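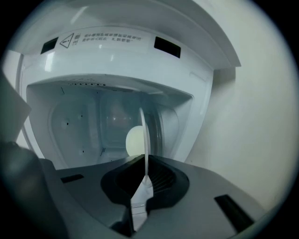
Small Games, Long Shelf Life: How Prulla Keeps a Puzzle Series in Print

The board and card game trade is often judged by its largest releases. Most publishers, however, earn their living from a back catalog of modest titles that sell steadily for years. Prulla, an independent publisher of tabletop games, has built its entire business on that second model, and its puzzle series Trodido is the clearest case.

Trodido was first printed in a run of 2,000 copies. The rules fit on a single folded sheet, and a full game for two to four players takes less than an hour. Each player lays narrow tiles along a shared track and scores when a color pattern closes. The base set has not changed in substance between printings, although the rule sheet has been rewritten twice to settle disputes over tied scores.

The publisher keeps its print runs small as a matter of policy. A reprint is ordered when warehouse stock falls to 500 copies, and the order is sized to cover the coming year of expected sales. The unit cost is higher than it would be for a large run, and Prulla accepts a thinner margin on each box. In return, the company carries little unsold stock and has never had to clear a title at a loss. 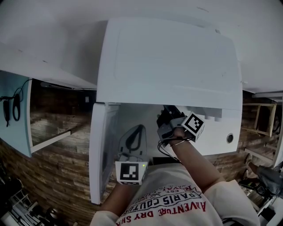 Two hands at the open door of a white front-loading appliance.

Retailers have responded well to the arrangement. A shop that sells out of Trodido in February can usually expect new stock before summer, and the retail price has remained stable across printings. Larger publishers may offer deeper discounts, but they also tend to let a title lapse once its first season has passed. For a small store with limited shelf space, a game that can be reordered has a value of its own.

The second title in the series, Escobar, took longer to find its audience. It was planned as a competitive game with hidden scoring, and early playtest groups reported that the final round was decided too often by a single tile. The design team spent a further year on the problem. The published version reveals scores at the midpoint, so that trailing players can adjust their plans, and it adds a shared reserve from which any player may draw once per round.

Some 34 playtest groups took part in the revision, most of them meeting in libraries and community centers. Each group received a plain prototype with no artwork and a short form to complete after every session. The form asked players to mark the turn at which they believed the winner had become obvious.

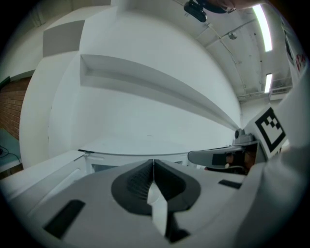
The answers shaped the final length of the game. Groups that played beyond the twelfth turn seldom changed their view of who would win, and the track was shortened accordingly. Several testers regretted the loss of the longer game - a variant for experienced players was added to the back of the rule sheet in response.

Prulla is now preparing a third title, Andard, which will be its first fully cooperative design. Players will work from separate hands of tiles to complete a common map, with limits on what they may tell one another. The publisher has described the limits as the hardest part of the design. When conversation is unrestricted, one confident player tends to direct the whole table; when it is forbidden, new players find the game cold.

The current draft allows three spoken hints per round, held in common and marked with tokens.
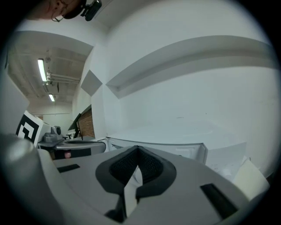 A gray gripper body with a black, textured finger pad.

Production of Andard will follow the same pattern as the earlier games, with a cautious first printing and a reprint once demand is known. The box will match the dimensions of Trodido and Escobar, and the tile backs will be uniform across all three, allowing owners to store the sets together. No digital edition is planned. The rule sheet is in its fourth draft, and playtesting of the two-player game continues.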